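Writing About Records, Session 2: Listening Notes and the First Draft

Welcome back, everyone, and thank you for the lovely pile of first paragraphs. I read them all over the weekend with a pot of tea, and there is some really good listening in there. Today we move on from the opening line to the part where you tell a reader what the music sounds like, which is harder than it looks (I still find it hard!).

Our record is the Flestura album, recorded in Doltonham back in 2000. Please play it through once without writing a word. Then play it again with a pencil.
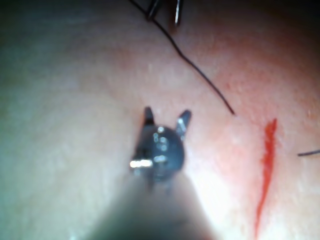
What to put in your notes

Write down what you hear before you write down what you think of it. Who has the tune, and when do they hand it over? Does the drummer sit behind the beat or push it along? On "Wakville" the bass starts alone and the piano creeps in so softly that you may miss it the first time — go back and find the spot. Jot down the track time too, as you'll want it later when you're arguing with yourself.
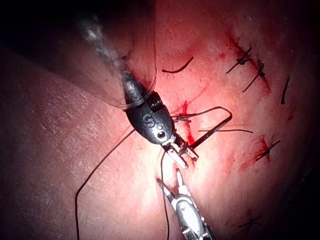 Instrument wrist marked "SI," with its jaws partly open.

Watch out for borrowed words. "Soulful," "lush" and "haunting" have been used so often that they barely say anything now. If you catch yourself reaching for one, ask what the player did to make you feel that way, and write that down, even if it comes out clumsy.

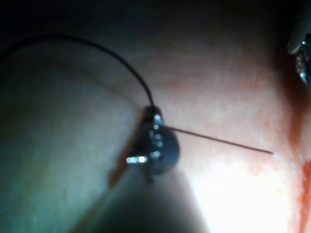
Small metal device with a thin black wire.

Comparing with other records

A comparison helps when the reader is likely to know the other record, and when you say what the two have in common. "Sounds like early Gilani" is no use to a person who has never heard Gilani, so add half a sentence about the dry, close horn sound and everybody can follow along. Keep it to 2 comparisons in a short review, please.
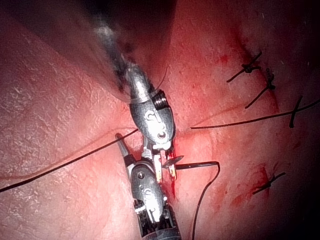
Two instruments meeting over the tissue, one holding a curved needle.

For Wednesday

Bring a full draft on one track of your choosing, no longer than a page, along with your pencil notes, however messy they are. We'll read in pairs for the first half and talk as a group after the break.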